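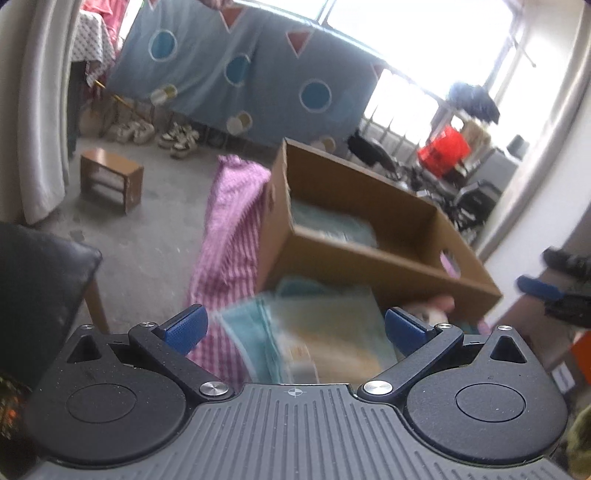
**Pilgrims' path to Skanden Priory to reopen on 24th June after 9 years**

The old pilgrims' path up to Skanden Priory will open again to walkers on 24th June, the feast of St John the Baptist, and everyone is welcome to come and walk it, whatever faith they hold or if they hold none at all!

The path climbs from the village of Mandeck, crosses the Wiltel by the stone footbridge and comes out at the priory's west door. It has been closed since a February storm brought down a stretch of the hillside below the chapel and took the upper steps with it. Visitors have still been able to reach the priory by the farm road at the back, but the walk itself, which people from the valley have made for centuries, has been missing from local life for 9 years.

Rebuilding the upper section was slow work. The slope had to be drained before any stone could be laid, and the drains took two dry seasons to put in. Many of the old steps were found lower down in the bracken, some of them badly worn in the middle, and these have gone back in wherever they were sound. New stone fills the gaps. It looks rather pale beside the old at the moment, though a few Skanden winters should see to that.

There are 1,495 steps from the footbridge to the west door. Handrails have been fitted on the steepest part, and there are 4 resting places with benches, the highest of them looking straight down the Wiltel towards Mandeck church.

Zixuan Feng, warden of the priory guest house, said:

"I came to Skanden after the path had closed, so I have only ever heard about it. People sit down to supper here and tell me how their grandmother carried them up it, or how they were proposed to halfway and had to sit down on a wall. I have walked it every morning this month with a flask and I still can't quite believe it's there. Please come and use it! You don't need to be religious and you don't need to be quick. If you get to the second bench and decide you would rather look at the river all afternoon, that's a perfectly good pilgrimage."

**The opening day**

Walkers will gather on the green at Mandeck from 9 in the morning. There will be a short blessing at the footbridge, led jointly by the priory and the Methodist chapel in the village, with a reading from the Friends' meeting, whose members have offered hot drinks at the priory guest house through all the years of the closure (and intend to carry on, we are very glad to say).

The walk then sets off in silence as far as the first bench. After that, talking and singing are both encouraged. The Mandeck and District Choir will be waiting at the chapel ruins and will sing the last part of the way with anybody who cares to join in. Words will be handed out.

Sung evening prayer will be at 4 in the priory church. The church holds fewer people than we expect, so the west doors will be left open and the service can be heard from the lawn.

Bread, soup and cheese will be served in the cloister garth from midday. There is no charge, and a bowl for gifts will be on the table by the door. All money given on the day goes towards upkeep of the path.

**Thomas's bell**

The day will also bring back the ringing of the small bell known to everybody in the valley as Thomas. By custom each pilgrim rings it once on reaching the west door. Thomas was taken down when the path closed and has been kept in the sacristy under a blanket. He has now been rehung on a new oak beam, with a longer rope so that children can reach it. Neighbours have been warned!

**Getting there**

Parking in Mandeck is limited to the school field, and the lane beyond the green will be closed to cars until evening. Please share lifts if you can. Anyone who can't manage the steps can be driven up by the farm road; seats should be booked through the guest house beforehand. Dogs are welcome on leads, but there will be sheep on the upper slope. Stout shoes are strongly advised, as the new stone is slippery after rain.

The path will afterwards be open every day from dawn to dusk, free of charge, except when snow or high wind makes it unsafe. A notice will be posted at the footbridge on those days.

**Notes for editors**

Reporters and photographers are welcome at any point of the walk. We ask that no photographs are taken inside the church during evening prayer. Zixuan Feng is available for interview before the opening and can arrange an early visit to the path. Requests should be sent to the guest house office at Skanden Priory.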